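Member Services Bulletin

Care and Return of Glassware and Table Items from the Lending Collection

Oct 29, 2026

The Household Lending Collection at the Sundaram Community Center has completed its annual review of glassware and table items. The review began in July and covered every goblet, flute, tumbler, serving board and table ornament held on the open shelves and in the lower store. The revised guidance in this bulletin replaces the leaflet previously kept at the front desk and applies to all loans made from today.

Members borrowed table items on 118 occasions during the lending year, most often for family dinners, retirement parties and meetings held in the center's own rooms. The collection as a whole recorded 3,949 loans in the same period, including tools, linens and garden equipment. Table items therefore make up a small part of the total. They do, however, account for a large share of the late returns and most of the repair charges, and the review was asked to consider why.

Kátia Assunção, who manages the collection, reports that the majority of damage occurs in transit and in the sink. Breakage during the event itself is uncommon. Stemmed pieces are most often chipped at the rim when they are stacked, or snapped at the stem when they are dried by twisting the bowl in one hand while the base is held in the other. Both kinds of damage can be avoided with a little preparation, and members are asked to read the following sections before their next loan.

Setting out

A table should be cleared and wiped before any glass is placed on it. Grit left on a hard surface will scratch the underside of a base, and the scratches do not polish out. Members who are using their own tables are asked to lay a cloth or runner if the surface is stone or tile.

Tall, narrow pieces should be set out last. A champagne flute has a high center of gravity and a small base, and clear glass is easily overlooked against a pale background. Colored goblets are easier to see and may be used to mark the outer line of an arrangement, with clear glasses placed inside it. Boards, books and display signs should be put in position first so that no one has to reach over glass to adjust them.

The small whiteboards in the collection are popular for menus and table names. They should stand on their own feet on a level part of the table, and only dry-erase markers are to be used on them. Writing should be removed before the board is returned. A board left with old writing on it for several weeks can usually be restored, but the cleaning takes time that the desk does not always have.

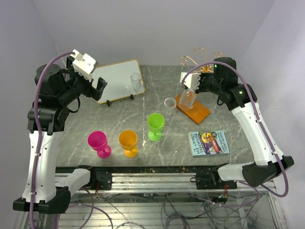
Goblets, clear glasses and a gold-bordered whiteboard on the marble-patterned tabletop.

Mixed arrangements of this kind are permitted under all loan types, and members may combine items from different shelves on a single slip. Each item must still be listed on its own line. Descriptions such as "assorted glasses" are no longer accepted, as they have led to disagreement at the return desk about what was taken out.

Wire ornaments require some additional care. They should be lifted from the base or the thickest part of the frame, and they should not be packed beneath anything heavier than a folded napkin. A bent ornament should be brought back as it is. Members are asked not to attempt to straighten the wire, which weakens with each bend and may break at the joint.

Washing and drying

All glass is to be washed by hand in warm water with a mild dish soap. Dishwashers are not permitted for any piece in the collection, including those that members may know to be dishwasher safe at home. The heat and the stronger detergents dull the surface over time, and a set in which some pieces are clear and others cloudy can no longer be lent as a set.

One glass should be washed at a time. A folded towel in the bottom of the sink gives useful protection, and rings should be removed beforehand. Stemmed glasses are to be held by the bowl during both washing and drying. They may be left upside down on a towel to drain, but should be turned upright once the outside is dry, as moisture trapped in the bowl leaves a ring.

Colored goblets should be kept out of very hot water and should not be soaked overnight. Abrasive pads and scouring powder are not to be used on them. Red wine and fruit juice should be rinsed out on the evening of the event where possible. If a stain remains in a glass after washing, it should be noted on the return slip, and the desk will treat it. There is no charge for a stain that has been reported.

Wooden boards need different treatment. They are to be wiped with a damp cloth, dried at once and stood on edge until the next day. They should never be left in water. A light coat of food-safe mineral oil is applied by the desk twice a year, and members do not need to oil the boards themselves.

Books lent for display should be kept away from drinks, candles and open windows. A book that has become damp should be returned promptly with a sheet of plain paper between the affected pages. It should not be dried on a radiator.

Packing for return

Divided boxes are supplied with every loan of glassware and must come back with it. Each compartment holds one piece. Goblets and flutes are packed upright with paper around the stem, and the box is closed flat without pressing on the rims. If the lid does not close, a taller box should be requested from the desk.

Newspaper should not be used for wrapping. The ink transfers to the glass and to gold trim, and its removal has added considerably to the work of the cleaning team. Plain packing paper is available at no cost.

Boards, whiteboards and books travel in the flat crates, with a sheet of cardboard between items. Ornaments have their own lidded boxes. Members collecting by bicycle or on foot may ask for the padded carrier, of which the collection holds only a few - early booking is advised in the holiday period.

Inspection at the desk

Tetsuya Okabe will continue to oversee returns. Each piece is checked under the desk lamp for chips, cracks and residue, and members are welcome to remain while this is done. Where a member cannot stay, the result of the inspection will be sent to the address on the account by the end of the following working day.

Minor wear is expected and is not charged. A chip or crack means that the piece must be withdrawn, and the member will be asked to contribute to its replacement according to the schedule posted at the desk. The maximum contribution for any single loan of table items has been set at 80 dollars. This limit applies regardless of the number of pieces involved, provided that the damage has been reported at or before return.

Broken glass should not be brought back in the divided boxes. It should be wrapped securely, placed in a rigid container and labeled. If it has already been disposed of safely, a written note of the item number is sufficient.

Changes to loan terms

The following terms now apply to table items. The standard loan remains one week. One renewal may be requested, by telephone or in person, if no other member has reserved the items. Loans are limited to 20 pieces per household, with boxes and crates not included in the total. Larger loans for events held at the center may be arranged in writing, and should be requested at least two weeks ahead.

Reservations for the winter holidays are open. Members who reserved matching sets before the date of this bulletin will receive them as confirmed. New requests for matching sets may be met with mixed pieces where the full set is already promised - the desk will contact members before making any substitution.

Donations

The collection is able to accept a limited number of donated items. Clear stemmed glasses in good condition are particularly needed, as are rectangular serving boards and small display signs with feet. Single glasses are accepted as well as sets. Items with chips, deep scratches or loose joints cannot be taken, and painted glassware is accepted only where the paint is on the outside and well below the rim.

Donors are asked to bring items clean and dry, and to complete a short form stating what is offered. The collection cannot provide valuations. Donated items that prove unsuitable for lending will be offered back to the donor before any other arrangement is made.

Questions about this guidance may be put to Ms. Assunção or Mr. Okabe at the lending desk during opening hours. Printed copies are available there in standard and large type.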